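Caring for a light wooden table
Posted by Eftychia Papadakis, 27 July 2024

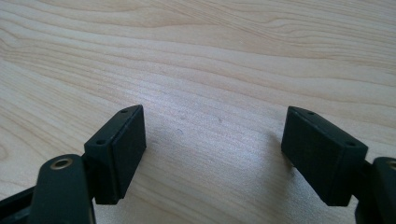 Pale wood with a wavy grain. Two tiny dark specks on the top.

Many people ask me how I clean a light table. I do it in a simple way and I don't buy special products for it.

For every day, I take a soft cloth, make it a little damp and wipe along the grain. After this I go over it with a dry cloth. Water should not stay on the wood, also not under a vase.

For small dark marks, first try one drop of dish soap on the cloth. If the mark stays, wait until the table is dry and rub very lightly with a white pencil eraser. Try it first on the underside, please. Small specks that do not go away I leave in peace, they can be part of the wood.

Sandpaper is only for tables with an oil finish. Ours at home is oiled every March. I use number 80 only for deep damage and never on the top of a veneer table, it goes through in a moment. If your table has lacquer, do not sand one spot, you will see a dull circle there forever.

Oil: 2 thin coats, with one night between them. Lay the oily cloths flat outside to dry, they can catch fire if you leave them in a ball.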